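Swifts, Martins and Swallows: Your Questions
Barkham Bird Group

We get the same dozen emails every spring, so Carmela Bravo gathered them up and Esperanza Sotomayor answered them, with some grumbling. If yours isn't covered, write to us. Replies are slow in nesting season, when we are all standing in parking lots looking up.

How do I tell a swift from a swallow?

Look at the wings and the habits. A chimney swift is sooty brown all over, with a stubby tail and long, narrow wings that seem borrowed from a bigger bird. People call it a cigar with wings, which is fair. A barn swallow is blue above and buff or rusty below, and the adults have a deeply forked tail. If the bird is sitting on a wire, it's a swallow. Swifts can't perch on wires. Their feet are made for hanging on to rough upright surfaces and they are very little use for anything else.

There is chattering in my chimney. Do I have bats?

Probably not. Loud, rapid chattering from a chimney in June or July is usually young swifts asking for dinner. They will ask for it from dawn on. The noise peaks in the last couple of weeks before they leave, and closing the damper takes the edge off it.

Can I have them removed?

No. Chimney swifts are protected under the Migratory Bird Treaty Act, and so are their nests and eggs while in use. Wait until the birds have left in fall, then have the chimney cleaned. Better yet, have it cleaned in February or March, before anyone arrives, and leave it uncapped for the summer.

Will the nest catch fire?

It's a small half saucer of twigs stuck to the wall with the bird's own saliva. Have it swept out before you light the first fire of the season, as you should be doing with your chimney anyway.

My chimney has a metal liner. Is that a problem?

For the birds, yes. They can't grip smooth metal and may fall in and fail to get out. Metal flues should be capped. Brick, stone and clay tile are all fine.

A baby swift has fallen into my fireplace. What now?

If it has feathers and its eyes are open, lift it gently and set it on the rough wall just above the damper, where it can cling. The parents will generally find it by ear. If it's naked, or looks hurt, call a licensed wildlife rehabilitator. Please don't feed it bread. Please don't throw it in the air to see if it can fly.

How many swifts use the old Vidal school chimney?

Our best evening last fall was 847, counted by Montserrat Palacios and Soledad Pacheco from opposite sides of the building. Their totals differed by 13 and they are still discussing it. Older members remember almost 3000, though older members also remember cheaper gas.

When should I come to watch them go in?

Late August through September. Be there by 7:00 p.m. and bring a folding chair. The birds circle for a long time, pretend to go in, change their minds, and then all pour down at once while you are looking for your thermos.
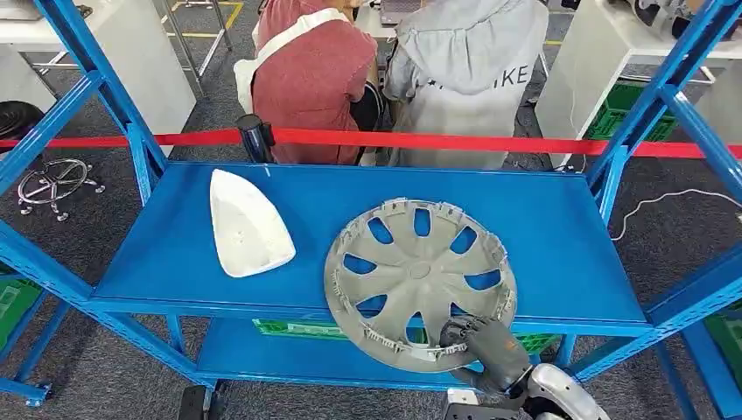

Do you put up swift towers?

We have two, one on Natbridge Road and one behind the library. The library tower had swifts in its second summer. The Natbridge tower has had wasps.

Why has no one moved into my purple martin house?

Martins are choosy and they like open air. The house should stand well away from trees, with a clear way in from at least a couple of directions, and on a pole with a predator guard. House sparrows and starlings will take every room if you let them. Being ignored for three or four years is normal, and you're allowed to be hurt by it.

Barn swallows are nesting over my front door. Any advice?

Use the back door. If that won't do, fix a board a foot or so below the nest to catch the droppings, leaving the nest itself alone. The young fly about three weeks after hatching, and the pair may then start on a second brood, just as you've finished washing the step.

Can I join the fall count?

Yes, and you don't need to be good at it. Covadonga Ortuño runs a practice evening at the Grenska mill in August, where she teaches counting by tens. Children are welcome and tend to be more accurate.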